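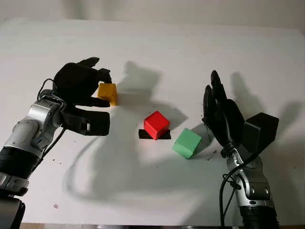
Yellow, red and green cubes on a white table, the red one on a black pad.

Drildale toy library adds block sets for July

Families in Drildale will be able to borrow sets of colored cubes from the town's toy library starting in July, after a donation of 3824 blocks from the toy maker Pornura.

The cubes will be lent in drawstring bags, with a sheet of sorting and stacking games in each one. Some of the games use a square pad as a base, and players take turns placing a color on it. Others are plain building challenges for younger children.

"Blocks were the thing parents asked for most last year, and we had one box of them," said Setareh Talebi, who runs the library from the ground floor of the Naseri Building. "It went out the door every time it came back."

The library has put together 42 bags so far. Another 1000 cubes will stay on site for the morning play sessions, which are free and open to anyone - no library card is needed. The remaining bags will be ready later in the summer.

Jenő Major, who teaches first grade at Pirkis School, wrote the game sheets. He said he uses the same games in his classroom to practice color names and words such as "on," "under" and "next to."

"You can play most of them with three blocks," Major said. "The sheet starts there and gets harder on the back."

Bags can be kept for three weeks and renewed once. There is no charge for a lost cube, but borrowers are asked to report it at the desk so the bag can be refilled before it goes out again.

The toy library opens at 9:30 a.m. and the play sessions begin at 10. Parking is behind the building, off the side street.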